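Home News Talks Archive Contact

Reading a border statement - my notes for the Zulport evening
Lamisi Darko

Print | E-mail this page
6 shares | 2 comments

Start with the hand-raise. Who here has ever read a ceasefire statement all the way to the end? (Wait. It's usually the same few hands, and one of them is always a retired diplomat.)

OK, so I spent 90 days last spring on the Clellov side of the line, reading every statement both armies put out. I'd have my coffee, open the laptop, and there it was - "an exchange occurred in the Guerra sector." An exchange of what? Gifts?

Slow down on this bit. "Exchange occurred" has no one in it. Somebody fired first and the sentence has been built so you can't tell who. Read it aloud twice, the second time with the stress on "occurred." 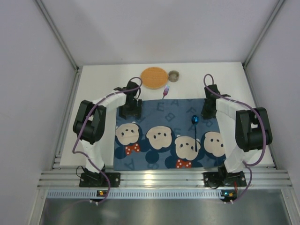
Then go to the Zinon version from the same morning, which says their side "responded to the sources of fire." So now we have a response, but to what? Their statement came out at 6 a.m. and the Clellov one came out before lunch, and most papers ran whichever landed first. I did too, by the way! Own up to that, people like it.

The farm road story goes in here. Keep it short, I ran over in April. Shell lands in a beet field, no one hurt, both sides call it the other's. The farmer told me he'd already been visited by 2 sets of investigators and would like them to stop parking on his beets.

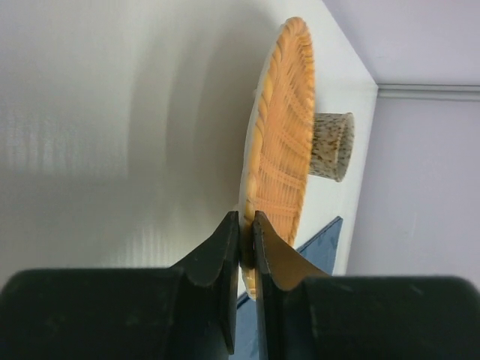 Rim of a woven plate, gripped

Next, the word "stray." I love this word. It asks you to believe in an accident before anyone has looked. Sometimes it really is an accident - old equipment, bad aim, tired crews. But if you see it in a statement put out within the hour, ask how they could know.

Pause for questions if the room looks restless. Somebody will bring up the monitors. Answer: they log what they hear and see from their posts, they don't assign blame, and their log takes days to come out. Read it anyway.
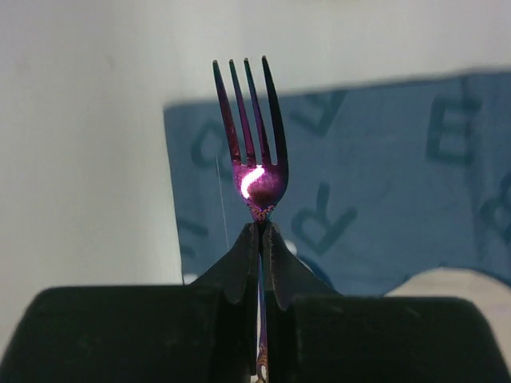 Fork, tines up

Casualty lines. Say this part plainly, no jokes. "No casualties reported" and "no casualties" are different sentences. I once got 100 messages from readers after I mixed them up, and they were right.

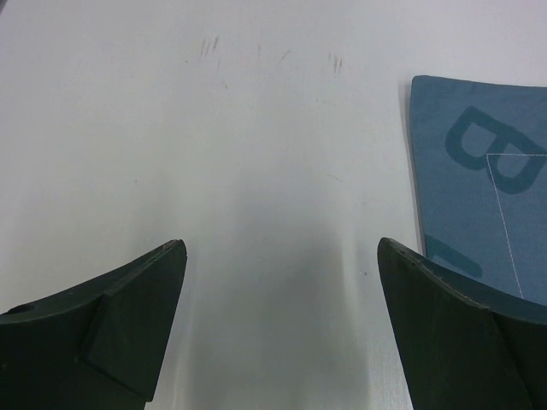
Tabletop with blue fabric at right

Last thing is the homework. Pick one incident, find both statements, and underline every verb. Bring them to the tea table afterward and we'll swap. Spare pens are in my bag, front pocket.

Print | E-mail this page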